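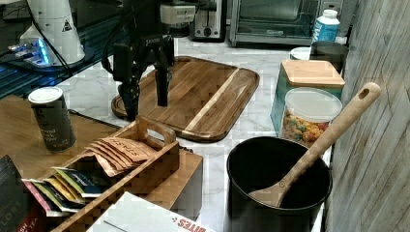 Wooden cutting board with a pale diagonal strip, on a white marble countertop.

Farusgate Budget Tracking Service
Subscription edition for county and municipal offices

The Farusgate Budget Tracking Service follows federal spending proposals from their release through committee markup and final passage. It is intended for local government offices that depend on federal grants and must plan before Congress has completed its work. The service is published by Troltwood and updated each business day while either chamber is in session.

Subscribers receive a searchable record of 137 federal grant programs. Each entry lists the amount requested by the administration, the amounts approved in the House and the Senate, and the amount enacted in the prior year. Where a program has been renamed or merged, the earlier title is kept in the record.
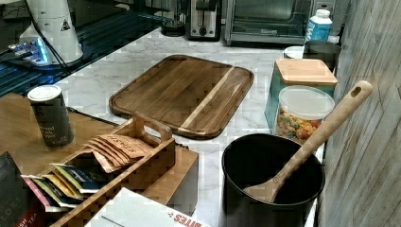 Entries may be sorted by agency, by subcommittee or by the type of recipient. A saved list can be exported as a spreadsheet or sent to staff as a daily notice. Amendments are entered under the bill to which they were offered, with the vote recorded when one is taken.

Standard subscription
Users: 6
Archive: 8 fiscal years
Annual fee: $800
Item name: Farusgate Standard

Additional users may be added at any time during the term. Offices that also subscribe to the Listov hearing calendar may view both products under a single sign-in. Printed summaries are prepared by Procházka and mailed each June to subscribers who request them.

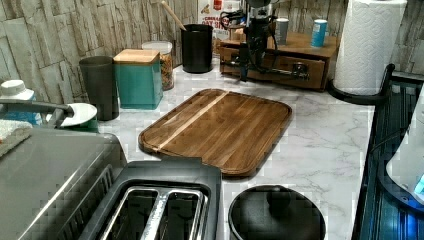
Does the service cover continuing resolutions?
Continuing resolutions are listed separately, with the funding rate and expiration date shown for each affected program.

Orders are accepted by purchase order or by card. Access begins on the day payment is recorded, and renewal notices are sent to the billing contact before the term ends.

Page last revised January 27, 2026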